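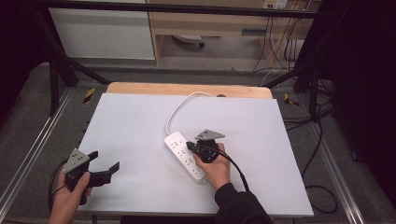 Lundano Hand-Held Gripper Pair
Home > Teaching by demonstration > Grippers > Lundano pair
Order code 727

Demonstration visits at our Closberg workshop
Next open day: 09/08/2022, doors from ten, tea and coffee all day

The Lundano is a pair of grippers that you hold in your own two hands, one left and one right, and use to show a robot how a job is done. You pick things up, turn them over, push them together and put them down again, and each tool keeps a record of what your hand was up to. There is no robot arm to wait for and no programming to learn before you can have a go, and most of our visitors are working away quite contentedly before their tea has gone cold.

We could fill this page with figures (and there are some further down for those who like them), but we have always felt that a gripper is rather like a pair of shoes and really wants trying on. So please do come and see us! A visit to Closberg takes a morning or an afternoon, whichever suits, and you will have one of our people beside you the whole time.

What you will do on a visit

We begin at the bench with nothing much at all, simply opening and closing the fingers until the squeeze feels natural. After that comes the plug and power strip, which has become everybody's favourite. It sounds like the easiest thing in the world, and then you find yourself lining up a plug with a socket through a pair of plastic fingertips and realise how much your own fingers have been doing for you all these years. Take your time over it. A slow, tidy attempt is worth a good deal more to the robot than a quick one.
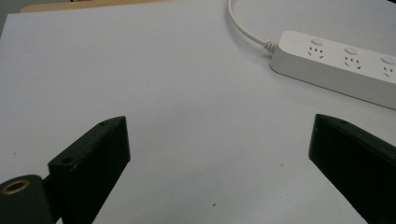
The gripper's own view of the plug task, fingers open, with the power strip at the far side of the board.

Elsa Lahtinen, who looks after our visitors, likes to play the recordings back on the big screen afterwards, and it is well worth staying for. People are often surprised at how close the view is, and how quickly they spot a habit of their own, such as coming in too low or letting go a touch early. Bring your own parts if you can carry them. Connectors, clips, lids and cartons are all welcome, and the more awkward the better.

The details

Supplied as: one left and one right gripper, with cables
Weight, each: 497 g
Finger opening: 52 mm
Cable length: 222 cm
Fingers: held on with screws, spares in the box
Carrying case: Dakis hard case, sold separately

If you already own the older Heiskanen tool, its fingers will not fit the Lundano, but bring it along in any case and we can go through the changes together. Recordings made with it can still be opened in the current software.

Booking

Open days are free and you may turn up when you like. For a private visit, please write to us through the contact form with a couple of dates and a few words about the job you have in mind. Groups of up to six are comfortable; for anything larger we would split you over the morning and afternoon. Parking is behind the building, and the workshop is on the ground floor with a level entrance.

Request a visit
Ask for a quotation
Download the Lundano handbook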